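The green thing, again
October, after supper

I have been reading that decluttering book, or more of it than I meant to, and tonight I got to the chapter where the writer claims you can sort every cloth item in a home in one evening if you are "decisive." I would like to see the writer's closets. 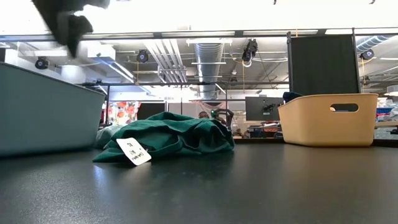 Two containers, one table, and you put everything down in the middle and send it one way or the other. Gray bin for what stays, tan basket for what goes. I was so sure of the system at six o'clock that I made coffee I didn't need, and by seven I had changed the rule once already. The gray bin became "goes," on the grounds that it's bigger, which I suppose says something about my hopes for the evening. Then I forgot I had changed it and had to take things back out. The book doesn't have a page for that.

The bin came from the Nivthorpe closing sale and I have never liked it. It's too big for a shelf and too small for the blankets. The tan basket at least has handle holes. I can get my fingers into those and carry it up the stairs without bumping my shins, and for that reason it has outlasted every other basket I've owned, including the nice ones. I don't know why I keep buying nice ones.

Back to the green. It has been in the mending pile since we lived in Enbridge, and the tag I put on it then is still on it. White paper, my worst handwriting. I wrote tags for everything before that move, because a woman at the community center told me it would save time at the other end. It didn't save any. I spent an evening writing tags and then a month picking them off things, and evidently I didn't get to them all. I don't think the movers read a single one. They put the pillows in with the pans.

So what is it worth? I haven't worn it since the move. By the book's rule (a year unworn and out it goes) it should have been out the door long ago. But I don't trust the rule. A year is just a nice round number that somebody liked. My good coat would have failed it the winter I was on crutches, and I'd have had to buy another one, and I can guess who would be happy to sell it to me. The people who write these books are always very relaxed about you buying a thing twice.

On the other hand I can't pretend I'm going to mend it. I said so at Easter. I said so in the summer, when the light was good and I had the sewing box out anyway for the curtain. What I did in the summer was fold it nicely and put it back on the pile, and feel as if I'd done something. Tonight I didn't even fold it.

There's a paler bit of cloth that I must have put away with it as a patch. It's a gray sort of green and it doesn't match. I remember being quite pleased with it, so either the lamp in Enbridge was worse than I thought or I was.

The rest went faster. Dish towels: kept the ones that dry things. Pillowcases: kept too many. The tablecloth from Zullen with the wine stain, which I have hidden under a fruit bowl at every dinner for years – out. I felt nothing at all, which the book would have me believe is a sign. I think it was just a bad tablecloth. I never liked it before the wine either.

7 things for the donation box by nine o'clock. An evening's work, and I could carry the lot under one arm. The back cover of the book talks about a family who parted with 2,437 items and "never looked back." I looked at that number for a while. Who was counting? And what were they counting, paper clips? If I emptied the button jar I could probably match them before bedtime. I'd bet they looked back, too, the first time somebody needed a corkscrew.

I should be fair. The closet shelf is better. I could see the back of it tonight, and found out there's a hook there that I have apparently owned all this time. And I did like having everything out on the table. Things look different down there than they do on a shelf. They look like less. A pile you've been dreading for a year turns out to be a few rags and a towel, and you feel a little foolish about the dread. I will give the book that much, though it didn't cost the author anything to tell me and it cost me two hours.

What I don't believe is the part about it staying this way. It says that once a space is cleared, "the space will teach you." The hall was cleared in March and all it taught me is that people will put down an umbrella anywhere flat.

The donation place is the other worry. I used to take things to the Bucur on the corner, and they'd say thank you very kindly, and then I would see the bags out back by the trash on pickup morning. I'm not certain they were my bags. They were the same kind of bag. Since then I've been slow about dropping things off, and I know perfectly well that a box waiting by the door is only clutter that has been told it's leaving. The last one sat there so long I started keeping my gloves on it.

Left to do:
the sheets, both sizes
scarves
the drawer under the drawer
find out if anyone takes single socks (they don't)

I went back and forth on the green once more before I turned the light off. Bin, basket, bin. In the end I told myself I'd decide in the morning with the blinds up, when I can see how bad the tear really is, and whether the pale patch is as wrong as it looked. I have told myself that before, in almost those words, and I could probably find the page if I went looking.

The book goes back to the library at the end of the month. I did consider putting it in the gray bin to see how it liked it. Coffee at six was a mistake, it's past eleven now and I'm wide awake, thinking about scarves.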